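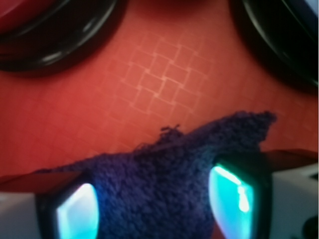

Week 3 notes: Collecting demonstrations without wasting your afternoon

Hi all, these are my notes from the Stitstead lab session, tidied up a bit and with the stuff I forgot to say out loud.

What the wrist camera gets to see

I keep going on about this, but the model only learns from what the camera shows it. Up close you get the two fingers with their bright cyan pads, a dark blue bit of fuzzy cloth between them, and a lot of red behind. That's a very different view from the one you have standing over the table! When you drive the arm, try glancing at the wrist feed more than at your own hands. If you steer by something the camera can't see, the model has no way to copy you.

Cloth is a pain (and I love it)

A block has the same shape every time you put it down. A cloth doesn't - it folds, it bunches, it sticks up in little peaks, and two grasps that look alike can end up quite differently. So we need variety. Between episodes, pick the cloth up and drop it again from a different spot. Please don't arrange it nicely. I did that for my whole first batch back in December, and the policy I trained on it was great at neat cloths and hopeless at everything else.

How much to record

Each pair does 28 episodes on the Kornmont task. Keep each one under 18 seconds if you can. Pooled with the older Kultesach set we'll have about 3,000 to train on, plenty for the homework.

Keeping and tossing

Keep the episodes where you miss, back off and grab again, those are gold. Toss the ones where you sat still for ages deciding what to do, or where the recording started late. If you're torn, keep it and write "unsure" in the notes column, and I'll look.

One more thing on labels: write what the arm did, in plain words, the same way each time. "Pick up cloth" and "grab the rag" are two different tasks as far as the text encoder is concerned, at least until it has seen a lot of both.

Upload to the Bianchini folder by 26th May. Reading for next time is the chapter on action chunking, and you can skip the proofs.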